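3.2 Rooms with more than one use

The second group of homes in our sample are those where cooking and desk work share one room. Of the 122 households that answered the questionnaire, 40 told us that they have such a room, and 30 of them agreed to a visit. The visits were made by two of the authors (Ninh and Onu), always in the late afternoon, when both uses of the room are likely to meet.

In these rooms the island has a special position. It is the place for washing up, but it also works as a border between the kitchen and the desk. Residents often spoke of "my side" and "the other side", even when there was no wall or door. We also noted that the things kept on the worktop were of two kinds: things for daily use, such as plates and cups, and things for looking at, such as a vase with dried branches (Figure 4).
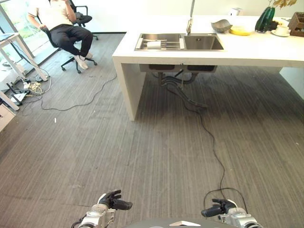 Figure 4. Kitchen island with double sink, and a desk by the window.

The border is not equally strong in both directions. Cups and bowls travel easily to the desk and come back late, while papers and chargers were seldom found near the sink. One resident explained that she is afraid of water on her things. Cables were a different problem. In many homes they stayed on the floor under the desk, and residents said that they clean this part less often than the worktop – some of them only before guests come.

Quan and Tan coded the interview notes separately, and then compared the results. Differences were mostly about the word "tidy", which residents used both for clean surfaces and for surfaces where every object has a fixed place. We keep these two meanings apart in Section 4.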